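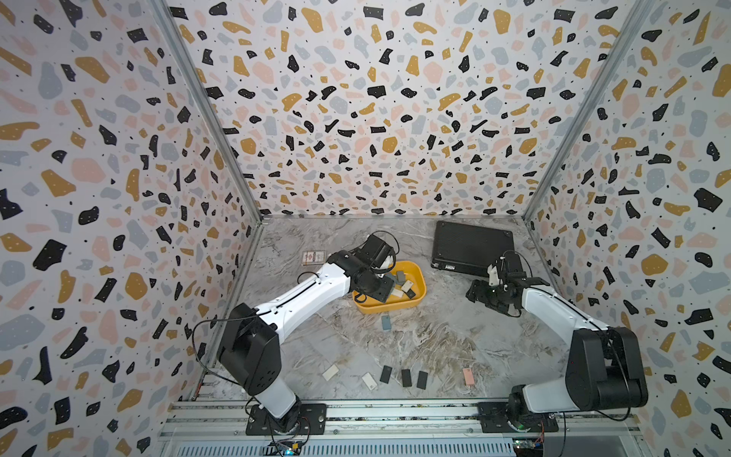

首页 > 招募 > 乐手/幕后

Zinaser 招鼓手,另招巡演随行一名(兼周边摊)

2026年7月10日 文/Zinaser 吉他手

赶着发的,排版凑合看。要走的话在末尾有投递方式,前面嫌长可以直接跳到"要什么样的人"。

原来的鼓手要去外地读书,和平分手,没吵架,别来问八卦。最后一场已经打完了。现在三个人:主唱兼吉他、吉他(我)、贝斯。缺鼓。十月要出去跑,所以急。

先说我们是什么。

四件套,中文词,偏中西部emo那一路,点弦多,拍子碎,但也有整首直来直去的朋克歌。近一年写的东西慢下来了,有两首几乎是后摇,主唱只在最后喊几句。不是数摇,虽然老有人这么介绍我们。出过一张EP叫《Jundik》,卡带和数字版,自己录的,鼓是在排练房录的,声音很干,有人喜欢有人骂。第一张全长正在写,厂牌还是 Goltari,小厂牌,人很好,钱不多。

全长目前有九首小样,其中六首结构定了,剩下的鼓全是我用软件点的,点得很烂,正等着有人来把它推翻。真的是推翻,不用客气。上一任鼓手改过我们一半以上的歌,《Jundik》里最好听的那段停顿就是他排练时打漏了一下打出来的。

巡演:10月,一共6场,都是小场子,自己开车。第一站 Harms,就是楼梯很窄搬鼓很要命的那家,去过的都懂。那场是和另外两支队拼盘,我们压轴,其余五场有暖场有主场,名单入队后发。Harms 那边提供鼓架和音箱,军鼓、镲片、踩锤自己带。别的场地器材情况参差不齐,有一家的地鼓皮常年贴着胶带,我们已经在跟对方商量换。

每场演46分钟,含换弦和说废话的时间。鼓手需要在出发前背下全部演出曲目,谱子没有,有分轨,有排练录音,有一份我手写的段落表(字丑)。

要什么样的人

鼓手:
能稳定排练。每周两次,晚上,地点在老厂房那边的排练房,离地铁出口走路能到,晚归要自己算好末班车。
能跟节拍器,也能不跟。新歌里有三首会开着节拍器演,因为有采样。另外几首速度是要飘的,副歌往前冲一点,尾奏往下掉,这个得听人。
轻的时候打得轻。这条最重要。重的谁都会。很多段落就一把干净吉他加贝斯,鼓要是压上来整首歌就没了。
奇数拍不怕就行,不要求多花。有一首是七拍转四拍,练几遍就顺了。
听什么都可以,不用是emo老听众。上一任进队之前只打爵士和婚礼。
有自己的镲和军鼓。没有的话先说,我们有一只旧军鼓可以借,沙带有点松,能用。
能和声更好,不能也没关系。

年满18。有两家场地卖酒,未成年进不了后台,这个没得商量。

不看学历,不看有没有签过厂牌,男女不限。住得太远的慎重,我们以前有过跨城排练的阶段,最后大家都累垮了。

随行(一名):
十月巡演期间全程跟车。主要管周边摊,卖卡带、T恤、贴纸,记帐,收摊时点货。其次帮忙搬东西、看车、演出前跟场地对时间。会一点调音最好,有驾照最好,都没有但是人靠谱也行。晕车严重的不建议,有一段山路很长。
这个位置不是粉丝福利,是真的要干活,而且经常错过我们的演出,在外面守摊子。先讲清楚。
会拍照的可以拍,但别因为拍照把摊子丢了。

钱

直说。鼓手是乐队成员,不是雇来的乐手,所以没有工资,演出收入扣掉油费、住宿、过路费之后四个人平分,周边收入先还制作费,还完再平分。排练房费用平摊,每人每月自己出一份,不算贵,具体见面说。全长的录音费用 Goltari 出一部份,剩下的从乐队公账走,新鼓手不用补以前的窟窿。
版权方面,参与编曲的歌都署名,四个人均分,写在纸上。以前的歌归以前的人。

随行有报酬,全程900元,吃住车全包,跑完当天结。我们知道不多。如果周边卖得好会再加一点,这个不做保证。

住宿是两人一间,或者睡朋友家客厅。有特殊情况(过敏、怕猫、要单独房间)提前讲,能安排就安排。有一站借住的地方养了两只猫。

时间

报名收到七月底。八月第一周约人试排,每人一个晚上,打三首:一首《Jundik》里的,一首新歌小样,一首你自己挑的,什么风格都行,我们跟着你来。试排的房费我们出。试完最晚一周内给答复,成不成都会回,不会玩消失。
八月中定人,之后密集排练,九月录两首新歌做预热,十月上路。
随行的面谈放在八月中旬,喝个东西聊一聊就行,带上你能空出来的日期。

怎么报

鼓手发邮件,标题写"鼓手+你的称呼"。里面要有:
一段你打鼓的视频或录音,手机录的完全可以,不要剪辑,不要后期修过的。排练室里录的比演出录的好判断。
住哪一片,平时几点下班/下课。
打过什么队,没打过也写一句没打过。
最近反复听的三张唱片。这条不是考试,就是想知道。
有没有十月整月请假的可能。要上班的老实讲,我们可以一起看日期,但是走不开的话现在说比九月说好。

随行标题写"随行+你的称呼",写清楚有没有驾照、以前干没干过类似的事情,再写两句为什么想来。别写太长,我们看不过来。

邮箱在 Goltari 主页的联系栏,注明转 Zinaser。私信也看但是容易漏,以邮件为准。发了三天没动静可以再发一次催我,不会嫌烦。

几个已经被问过的,一起答了:

能不能只打巡演不进队?可以谈,但优先长期的。如果到八月中还没找到合适的,会考虑临时鼓手,到时候另外发。
双踩要不要?不要。
电鼓练的行不行?行,但试排是真鼓,提前找地方适应一下。
会弹吉他能不能加入?吉他满了,两把已经很吵。
旧歌还演吗?演,《Jundik》会演四首。
会不会改名?不会,T恤都印好了。
排练能不能来围观?试排期间不行,别的时候看排练房房东心情。

另外,上一任鼓手答应带新人过一遍旧歌,走之前还有点时间,所以早报早好,晚了就只能听录音自己扒了。第四首的过门录音里听不太请,他自己也说记不全。

麻烦转给认识的鼓手。已经在别的队里的也欢迎,只要十月不撞档期。

标签:乐队招募 鼓手 巡演 emo 独立厂牌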